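FOR IMMEDIATE RELEASE

August 4, 2021

Brolten pauses picture-handling release of Wunby control software after grip fault found in simulation

DISTVILLE - Brolten is holding back the next release of Wunby, its control software for two-finger grippers, after a fault turned up in simulated tests with framed pictures. No injuries. No customer goods damaged. Sites on the current release can keep running but should read the safety notes further down.

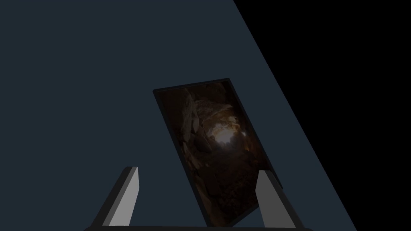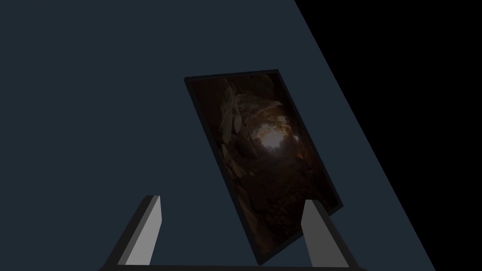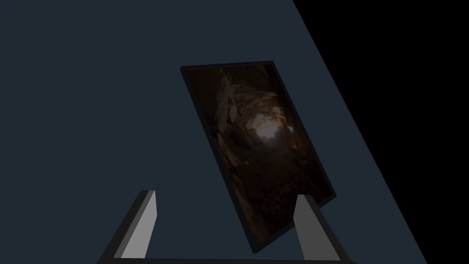
Simulated framed-picture task, Wunby test setup.

The fault is in how Wunby decides that a grip is good. In some runs the software reported "object held" when the fingers had not closed on the frame at all. The arm then went on to the lift step with nothing in its grip. In 2 of the runs the fingers came down on the edge of the frame first, and the contact was logged as a successful grasp. On a real cell that could mean a cracked frame, or a picture that gets dragged and dropped.

The test batch was 200 runs. Wunby logged a false hold in 90 of them. Way above what we would ship with, and the release was pulled from the schedule the same afternoon.

"We had a number on the dashboard that said things were fine and then Nabila went through the replays and they were not fine," said Dineo Venter, head of engineering at Brolten. "The software was trusting the close command. It never went back to check finger width against the object. That's our mistake, it should of been caught in review."

Nabila Shawky of the Brolten test group found the mismatch while comparing run logs with the replays. Framed pictures are a hard case for the gripper. Flat, thin at the edge, often lying at an angle to the fingers, so a small error in the approach leaves a finger over a corner or off to one side. Earlier tests used boxes and tubs, and the fault did not show up there.

What is affected

The held-back release only. The fault came in with a change to the grasp check made this spring. The release now in the field uses the older check, which reads finger width before any lift. Brolten has gone back over that code and has not found the same problem in it.

One partner, Leblanc, had early access to the new version for its framing and packing line. Leblanc had it on a bench cell, not on the line, and has rolled back at our request.

"They called us before we'd seen anything odd ourselves," said Elmarie Mokgethi, operations manager at Leblanc. "We took it off, it took most of a morning. We would like it back but we'd like it back working."

What users should do

Do not install any early-access build of Wunby recieved before today. If one is installed, stop the cell, roll back, and run the grip check with an empty gripper before restarting. It should report no object. If it reports a hold, keep the cell stopped and call support.

Keep people outside the guarded area during any lift, same as always. A "held" message on screen is not a reason to step in.

Next steps

Two changes are in work. The lift step will be blocked unless finger width and grip force both agree that something is there. And the replays will be scored apart from the software's own log, so that a bad report can't mark its own test as passed. The full batch will then be run again, with frames at more angles and nearer the surface edge.

Brolten expects to have results in October. No release date until then.

"I know people were waiting on this one," said Vusumuzi Ngubane, product lead for Wunby. "Sorry for the delay. We will put the rerun numbers out whichever way they go."

About Brolten

Brolten builds gripper control software and test tools for packing, framing and light assembly. The company is based in Distville.

Press contact: Nosipho Lekota, Brolten communications, Distville office. Existing customers please use the support line printed in your Wunby service agreement, not the press contact.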